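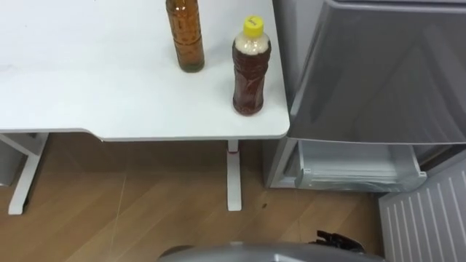 Figure 2. Bottled drinks at a desk. Plastic bottle with amber-brown liquid, standing on a white desktop.

3.2 Intake diaries and container volume

Daily fluid intake was recorded with the Vustby diary, a paper form divided into 19 waking hours. Participants entered the type of drink, the container and the share consumed to the nearest quarter. Entries were made at the time of drinking where possible. Entries made from memory at the end of the day were flagged and analyzed separately.

Drinks taken at a desk pose a particular problem for this method. A cup is usually emptied within the hour, while a bottle may be drawn on over a whole shift and is seldom finished in the hour in which it was opened (Figure 2 shows a typical container type). Intake from bottles was therefore assigned in equal parts to all hours between the first and last entry for that bottle. The effect of this rule on the daily total is nil, but it flattens the hourly curve and lowers the apparent peak before noon.

Totals below 1,000 mL per day were checked against the original form. In 6 cases the low value was traced to a missing page and the day was dropped. The remaining low totals were kept. Totals above 2,000 mL were accepted without further checks, as were all entries for water drawn from a tap.

Tea and coffee were counted at full volume. Ó Súilleabháin applied a reduced weight to drinks containing caffeine, and the Sondunora survey left them out of the main total. Our totals should be adjusted before they are compared with either source. Water contained in food was not estimated.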